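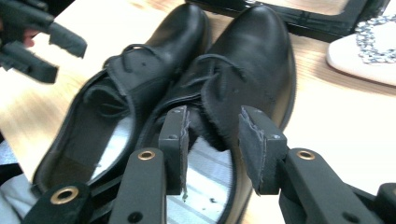 2018年9月　作業ノート(靴の手入れ台)

黒の革靴、紐の締め直しと中の掃除。先週からの宿題で、やっと着手。玄関脇の棚に置いてあった共用の式典用である。誰かの葬式か誰かの表彰のときだけ日の目を見る靴で、本人(靴)としては前者のほうが出番が多いと思っているはずだ。明るい木の机に二つ並べてみると、つま先はよく光っている。問題は履き口から下で、右のベロは上に引き起こすと縁がけば立ち、少し灰色がかってスエードのようになっている。中敷きには薄い灰色の縞と、黒っぽい小さな点がいくつか。外側だけ磨いて満足してきた歴代担当者(自分を含む)の仕事ぶりがよくわかる。

今日の方針。つま先には触らない。ここはもう十分で、これ以上光らせても式場の照明が映るだけである。やるのはベロ、紐、中敷き。

手順の控え。次にやる人はたぶん自分なので、自分向けに書く。

まず紐をゆるめる。全部抜くかどうかで毎回迷うが、今回は抜かないことにした。前回全部抜いたとき、通し方を左右で変えてしまい、翌朝履いた人に「個性的ですね」と言われた。穴が小さいうえに紐の先がほつれかけていると、通すだけで昼休みがなくなる。ゆるめるときは下の段から順に。上だけ引っ張って広げた気になっていると、ベロが途中で引っかかって起きてこない。

次にベロ。根元から持ち上げて、まっすぐ立てる。先だけつまんで引くと縁がさらに毛羽立つので、両側からはさむようにして持つこと。立てたら豚毛の小さいブラシで、縁に沿って一方向だけにかける。往復させると繊維が起きて、猫の耳みたいになる(6月の茶色い靴がそうなった。あれはもう戻らない)。

けばの処理にはVethamの無色クリームを米粒くらい。布に取ってから、いったん布同士でこすって薄くのばし、それから縁をなでる。直接つけるとそこだけ濃くなる。前のノートに「黒を塗れば目立たない」と書いてあるが、消しておいた。靴下に移る。書いたのも自分だが、当時の自分とは意見が合わない。

クリームのあと、触らずに5分。その間に反対の靴をやればいいのに、たいてい湯を沸かしに行って15分になる。今日もなった。

中敷きは貼ってあるのか置いてあるだけなのか、かかと側を爪で軽く起こして確認。起きなかったので貼ってあるものとして扱う。無理にはがすと、はがれる。硬く絞った布で奥から手前へ、布を替えて2回。奥のほうは指が届かないので、割り箸に布を巻いたものを使う。Astanoの専用棒は買って最初の日に折れ、いまは400円の文鎮である。点のうち手前のものは取れた。奥のは薄くなったような気がするが、気がするだけかもしれない。しみなのか糸くずなのかも不明のまま。

左は中敷きの色がきれいで、拭くまでもなかった。どうして右だけこうなるのか。右足から先に履く人が多いとか、雨の日に右だけ水たまりに入るとか、説はいろいろ出たが、検証する気のある者はいない。左も一応1回だけ拭いた。片方だけ手入れされた靴というのは、どうも見ていて落ち着かない。

紐の締め直し。ベロを寝かせ、中央に来ているのを確かめてから下の段を締める。ベロは放っておくと外側に寄るので、2段目を締めたところで一度手を入れて直す。結び目は作らず、端は甲の上に垂らしておくだけにした。結んだままの靴は、急いでいる人が必ずかかとを踏んで履く。靴べらは棚の横に掛けてあるのに、使われた形跡がない。Jiangの倉庫市で買った長いやつで、見た目は立派だ。立派すぎて飾りだと思われている疑いがある。

失敗と覚え書き。
・机に新聞紙を敷くのを忘れた。かかとのあたりにクリームが少し落ち、木目に入った。乾拭きでだいたい取れたが、斜めから見ると靴より机のほうがよく光っている。
・Tunimellの消臭粉は今回入れなかった。拭いた直後に入れると団子になる。中が乾いたのを指で確かめてから、小さじ半分ずつ。
・豚毛ブラシの毛が抜けはじめた。抜けた毛は靴の中に落ちる。掃除の前より毛が増えたらどうするつもりなのか。
・紐の替えが在庫になかった。棚の箱には「黒・丸」と書いてあり、開けたら茶色の平紐が6本。箱の字を書き直すか、中身を買うか。安いほうで済ませたい。

所要時間は湯の件を除いて40分ほど。つま先を磨かないと決めたのに、片づけの途中で結局ひとなでしてしまった。手元に布があると駄目である。

残り。右の奥の点をもう一度見る。黒の丸紐を注文。10月の式までに一度誰かに履いてもらい、ベロが寄らないか確認。サイズの合う人が名乗り出ない場合は、指名する。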